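**Review: the Plullier Bench Practice Handbook and block kit**

I bought this one with my own money back in February, after Vignesh Kartha from our Saturday robotics group waved his copy at me so many times that I gave in. It's a spiral-bound handbook on good practice for small robot arms, 300 pages with the index, and it comes with a box of plastic shape blocks so you can work through the exercises at your own table. I've lived with it for a good while now, and I have a lot of fond things to say (and a few grumbles, which I'll get to).

The book is written for people who run tabletop pushing and sorting tasks and would like their results to mean something to somebody else. It doesn't replace the formal safety standards and says so on the first page, which I liked. What you get is the layer below that: how to lay out a bench, how to write down a starting arrangement, when to stop a run, what to keep in the log. There are 21 rules in all, each with a page or two of explanation and then a worked exercise.

My favorite is rule 6, on starting layouts. The authors want you to write the layout down before you touch a single block, and to use plain words that a stranger could follow. "Blue with red on the left, yellow near the middle, green on the right" is fine. "Same as last time" gets a stern little paragraph of its own! I was guilty of that one for years, and my old notebooks are nearly useless as a result.

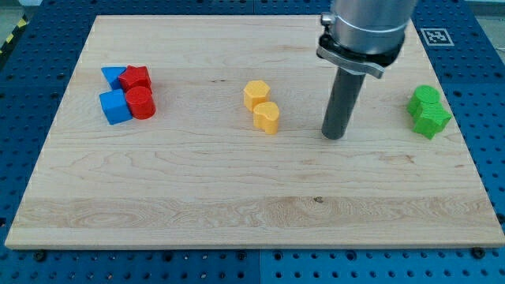 The chapter on clearances is the one I'd hand to a newcomer first. It asks you to check the height of the tool tip above the work surface at several spots, corners included, and to do it again any time the board has been moved or swapped. It also asks for a marked line on the floor that people stay behind while the arm is live, and it's refreshingly firm that the line applies to the person who built the thing, too. I've caught myself leaning over to straighten a block more often than I'd like to admit – so that page now has a coffee ring on it from being left open on the bench.

On fixed markers, the advice is short and good: put them where the arm won't hide them for long, don't let them curl, and write down when one gets moved. I could have used more here. The Gulyás workbook, which I reviewed last year, gives the subject a whole chapter, and I still go back to it.

Now the grumbles. The index is poor. "Emergency stop" is filed under B, for button, and it took me two evenings to find it. The log sheets in the back are printed right to the edge, so the hole punch takes the first letter off every line. And the spiral binding is the thin kind that snags on sweaters.

The blocks are pleasant to handle and the colors are easy to tell apart from across the room. If you already own the Nuvow or Zevow set, you can skip the kit and buy the book alone, as the exercises only ask for a mix of shapes and a few distinct colors.

I'd recommend it warmly to clubs and classrooms, and to anybody running a bench by themselves who has slid into sloppy habits, as I had. Vignesh would like it known that he wants the log sheets sold separately, and I've written to Plullier to ask.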